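Chapter 7
Who Speaks for the Company? Medical Communications and the Outside Agency

Before you start
Read the glossary entries for medical affairs, publication plan and disclosure. You need Chapter 6 too, at least the part on review cycles. Skip the boxed material on congress posters if short of time.

7.1 A job nobody trained for

Most people arrive in medical communications sideways. A bench scientist who liked writing up the results more than getting them. A pharmacist tired of shifts. A journalist who could read a trial report. For a long time no degree led straight into the work, and the trade learned its rules on the job – usually from whoever sat at the next desk.

That history matters for this chapter. An agency writer works for a client, on the client's data, under an author's name, for a reader who may treat patients. Four parties. They want different things, and a good part of the job is knowing which one you are answering at any given moment.

Take a small case we'll come back to. Morikawa makes a tablet for a skin condition. It hires an agency, Komar, to handle the publication plan after a trial of 1,528 patients. Komar drafts the main paper, two secondary papers and a slide deck for the sales training week. Same data, same team, same month. Are these the same kind of work? The paper has to satisfy a journal. The deck has to satisfy Morikawa's own legal reviewers. The claims allowed in one are not automaticaly allowed in the other, and the writer who pastes a sentence across is the one who gets the phone call.

7.2 Three kinds of agency work

Publications. Manuscripts, abstracts, posters. Named authors must control the content and approve the final version. The writer is acknowledged, the funding is stated.

Education. Meetings, modules, reading packs for clinicians. May be paid for by a company, in which case the reader has to be told so, plainly, and near the front. Not in gray type on the last page.

Promotion. Anything meant to support a sale. Strictest internal review, shortest deadlines, largest budgets. Often a separate team with its own managers, and some agencies put it on a seperate floor.

The lines blur. A company may pay for a meeting, choose the topic and suggest the speakers. Education? Look at who held the pen for the agenda. Keep that question, you'll use it in the exercises.

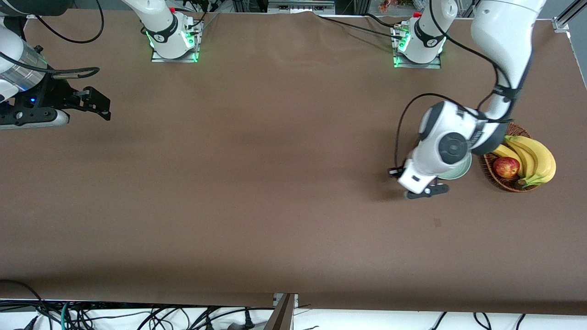

Page last changed: November

7.3 What a brief contains

Bad briefs cause more trouble than bad writing. A usable one says who the reader is, what the reader should know afterward, which sources may be cited, who signs off and when. Length and format too, obviously.

Komar's first brief from Morikawa ran to a single line: "Patient leaflet, friendly tone, ASAP." The account lead sent back a list of questions. Which patients – newly diagnosed or already on treatment? Reading level? Would it be handed over in a clinic or mailed? The answers took nine days. The leaflet itself took two.

Note the proportion. Students tend to plan their time the other way.

7.4 Review, and more review

A typical piece passes through medical, legal and regulatory reviewers. Some companies do this in a shared system. Civgate, a mid-sized device maker used in the later sections, keeps every comment on file, and one product brochure collected 208 of them over three rounds. Many contradicted each other. Legal wanted a phrase out, medical wanted it back in, and the agency was asked to "reconcile."

Reconcile means: go back to the source, quote it exactly, show both reviewers, let them decide. Don't split the difference. A claim that is half supported is unsupported.

Jotham, our fourth organization, is a patient charity. Budget tiny, review done by two clinicians and a panel of patients. Slower than you'd think. The patients find things the clinicians miss, mostly words. "Tolerated" was one. "Failed treatment" was another – as if the patient had done the failing.

7.5 Terms for this chapter

Account lead: the agency person who answers to the client.
Sign-off: written approval of a final version. A nod in a meeting doesn't count.
Acknowledgment: the line in a paper naming the writer and the funder.

Warm-up
In 100 words, explain to a new hire why the author of a paper must see the data. Then rewrite it in 300 words for a client who thinks the question is a waste of time. Keep both, they're needed in 7.8.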